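The Plikberg Account

I opened my account at Plikberg the winter my sister moved out of the apartment, and I want it on record that I read the terms first. All of them. The license page, the bit about withdrawals, the bit about what happens if you die with a balance (it goes to your estate, minus fees, which made me laugh out loud in a dark kitchen).

The welcome offer was 12 free spins on a game called Deserum. It had camels and a moon. Every time three moons lined up, a woman's voice whispered the name of the game like she was telling you where the key was hidden. I got very fond of that woman. I'd say it back to her while I was brushing my teeth!

So I played Deserum most nights after my shift, small stuff, quarters and half dollars, and I kept a notebook. Date, what I put in, what came out. I'm a notebook person. I write down oil changes. And for months the notebook was pretty dull reading, down a little, up a little, down a little more, until one night in the fall the moons came up and then came up again inside the bonus round, and the woman whispered over and over, and when the camels finally stopped walking my balance said $3,487.

I put the phone face down on the couch. I went and stood in the shower with the water off. Then I came back and it still said $3,487.

You'd think I'd have taken it out right then, wouldn't you? I did press the button. I want credit for that. But Plikberg wanted a copy of my license, and a utility bill, and my utility bill was still in my sister's name, and my sister and I were not speaking over a matter of a dresser. So the money sat there in a little gray box marked "pending," and next to the little gray box was another button, a green one, that said "cancel withdrawal and keep playing."

I'd like to meet whoever picked that green. 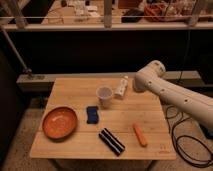

My sister said, when I finally called her, that she would send me the bill, and that she didn't want any of the money, and that she would bet me the dresser I'd lose the whole thing before the scan came through. She said our father used to do the same with his scratch tickets, win forty and walk straight back to the counter. I didn't remember that. She's older, so she got to see more of him, the good and the rest of it.

I told her I'd already pressed the green button once. There was this long quiet on the line and I could hear her dishwasher going.

"How much?" she asked.

I got the notebook and read it to her. The balance was $3,376. I'd cancelled, played my way down for the length of one cup of coffee, gotten scared, and pressed withdraw again. She did the subtraction faster than I did, she always has, and she said a hundred and eleven dollars was a lot for coffee.

The bill came over while we were still talking. It had her name on it and under that, in pen, mine, with an arrow, like that would satisfy anybody. It didn't. Plikberg wrote back very politely and asked for something else. I sent a letter from my bank. They wrote back again, from a person or a program signing off as Player Care, and thanked me for my patience, and offered me three spins on something called Zindato while I waited. I looked at that email for a good long while. I had my coat on. I'd been on my way out to buy bread.

I never found out what Zindato was. Fish, maybe. It sounds like fish.

The money landed on 12/17/20. I was in the parking lot of the Rahman Market with a loaf on the passenger seat, and my phone buzzed, and I sat there with the heater running until the windows cleared. Then I drove over to my sister's new place, which I had never seen, and asked if she still wanted the dresser.

She said it wouldn't fit up the stairs. We measured it anyway in March, both of us, twice, and she was right, and it's in my hallway now with the notebook in the top drawer.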